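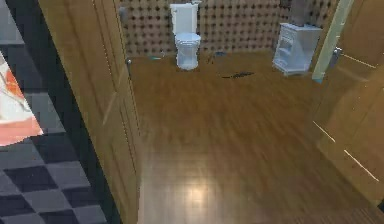
Bathroom door open, black and gray tile outside, wood floor inside.

Monday, September 16, 2019

I finished moving my old stories off Zurnell last night. The archive goes read-only at the end of the month and after that the owner hasn't promised anything. I had 26 stories there, all of them Staltard, most of them written when I was in college and had no idea how to end a scene except by having someone leave the room.

For anyone who reads this blog for other reasons, Staltard was a fantasy game series that ran to four games and then stopped. Zurnell was where most of the fan fiction for it went. It was never a large archive. The front page counter says 1,324 stories as of this morning, and I would guess I read most of them at some point. The pairing everybody wrote was the captain and Prereo, the ship's doctor who shows up halfway through the second game and has maybe forty lines. I wrote them too. I also wrote three stories about the cook, which got one comment between them.

The comment was from Érica Batista, and it's the reason I kept going. She ran the monthly prompt list, which was a plain text post with a number and a line next to each number. You claimed a number by replying. The limit was 500 words and she enforced it. I once posted one that came in over and she sent it back with a note that said "cut the weather." I cut the weather. It was better.

Moving things has been slower than I expected. Zurnell never had an export button, so I copied each chapter by hand into a document and then fixed the italics, which had all disappeared. The author's notes were worse. Half of them thank people by screen names I can't match to anyone now, and several refer to arguments I have no memory of. One says "and yes, I know about the boots, please stop emailing me." I have reread the story twice and I don't know what was wrong with the boots.

I decided to leave the notes in. I went back and forth on it for a while. A few of them are embarrassing, and one is openly rude to a person who had only pointed out that I'd spelled the captain's home port three different ways. But I've used a lot of old archives for looking things up, and the notes are usually what I'm looking for. They tell you which episode or patch had just come out, who was beta reading for whom, and which list a story went to first. A story without its notes is harder to place.

What I did take down is the long one. It was called Low Harbor and it stopped at chapter nine. I got a polite message asking about chapter ten as recently as April, and I answered that one honestly, which was that I never knew who had sunk the barge. I have it saved. If you want a copy, email me and I'll send it, with the understanding that there is no barge answer.

The comments are the part I couldn't move in any good way. I saved the pages as they were, so I can read them, but they won't be attached to anything once the stories are up in the new place. Ronaldo Holanda, who modded Zurnell for the last few years, has been saving whole threads from the discussion side and says he has 400 of them so far. He is sorting them by game and then by year. He's missing most of the first year, when the discussion was still on the old mailing list. If you were on that list and kept your email, please write to him through the mod contact page while it's still working. He doesn't need it cleaned up. He'll take it in whatever format you have.

He also asked me to say that he is not putting any of it online without asking the people in it. Some people used their real names back then and wouldn't now.

A couple of practical things if you are moving your own stories:

Check your series pages. Zurnell kept the reading order on the series page and nowhere else, so if you only save the stories you lose the order. I had to work mine out from the dates, and two had the same date.

If you co-wrote something, ask the other person before you repost. I found my co-author under a different name in a completely different fandom and she was happy to hear from me. She asked for her old name to be left off, so it's off.

Don't rewrite while you copy. I spent an entire evening fixing the first page of the oldest story and then put it back the way it was.

I haven't decided whether to post the cook stories again. I reread them on Saturday and I still like the second one, the one with the onions. It probably goes up this week. The rest can wait until I've fixed the italics.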